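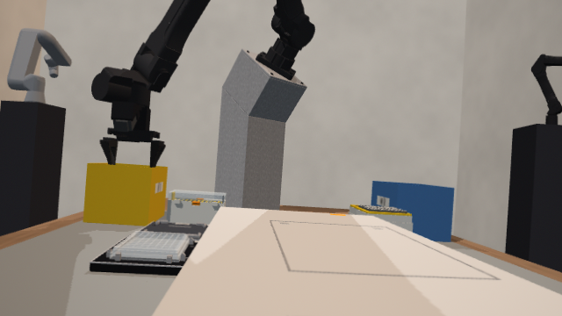 Yufang Qian keeps a rule book, and it is shorter than you would hope. She is the person at Jallisetti who decides whether a robot may be let loose on a lab bench, and her views on the subject run to two pages, double spaced. The first page is about floors, power and who holds the key. The second is about what goes where. She likes to start people off on a simulated bench of the kind shown here, with its cream board and the thin dark outline marking where things are to be put down, and she asks them what the outline means. "Engineers tell me it's the target," she says. "Fine. Does the thing have to be inside the line, on the line, or mostly inside if you squint? Then they go quiet, and I put the kettle on."

We met in the Bredmont canteen, where the tea comes from a machine that has plainly never been through one of her reviews. It asked me twice whether I wanted sugar and gave me soup.

Qian started out in ordinary lab work, moving plates by hand, and drifted into writing procedures after a disagreement over a lid. She won't go into the lid. What she took from it was a dislike of the word "properly". "You see it everywhere. Seat the plate properly. Close the door properly. I had a document across my desk in June that told the operator to respond properly to alarms. I sent it back with the word circled 6 times and they took it out and put in 'appropriately'."

Her own instructions are written so that a tired person could follow them and a clever person couldn't argue. A plate is seated when all four corners are down in the holder. A gripper is clear of a box when you can pass the gauge between the two. If there is no gauge on the bench, the bench is not ready, and you can go and have your lunch.

Simulation, she says, has made people both more careful and more careless. The careful part is easy to like. You can try an arm against a carton, a tip rack or a wall as often as you fancy and the only cost is electricity. The careless part turned up when a team from Uresov brought her a run of 100 simulated pick-ups and asked for sign-off on the strength of it.

"All good ones, they said. I asked what happened when the box was turned a bit. It hadn't been turned. I asked what happened when it was further back. It was never further back. So they'd done one pick-up, really, and then pressed the button another 99 times."

They went away and came back with boxes at odd angles. The figure dropped to 90. She signed that one.

I suggested this was perverse. She said it was the only time that week she had believed a number.

The rule she is best known for, in the small world where one can be known for such a thing, concerns two arms sharing a table. Each must have a space the other stays out of, written down, with a name against it. Shared space gets a turn order. She would like the turn order to be on paper as well as in the software. At Vondráček they painted it on the wall, and she speaks of Vondráček the way other people speak of the Lake District.

"What goes wrong with two arms is manners. Each one is perfectly well behaved on its own. You've met couples like that."

What about speed? She allows up to 2 changes to the speed settings in a working day, and each needs a line in the log saying who and why. The "why" column is her favourite reading. Entries have included "too slow", "too fast", "as before" and, from someone she refuses to name, "Tuesday-ish feeling". She let that last one stand, on the grounds that it was at least an account of what had happened.

She is less patient with clutter. Anything on the table which the robot does not need, and which is not in the model, comes off. Pens, gloves, the box the last thing came in. If it has to stay, it gets added to the model with its true size. People find this tedious and say so. A colleague once modelled her mug, handle and all, and placed it in the middle of the bench to make a point. Qian checked the measurements, found the handle was wrong and asked for it to be redone.

I asked if she thought the standards would ever be finished. She looked at her two pages, turned them over to see whether there was anything on the back, and said she had been thinking about changing the font.

By the features desk
04/05/2023

Home Features Interviews Benchwork Letters Contact

Comments

pipette_dreams: We have "seat properly" in nine separate procedures. I have just searched. I am going home.

Marlow: On the line counts as in. I will not be taking questions.

R. Tebbit: Sensible about the turned boxes. Our lot test with everything lined up square and then wonder why the morning shift has trouble. Would have liked more on the log, does she keep it on paper?

oldbench: what happened with the lid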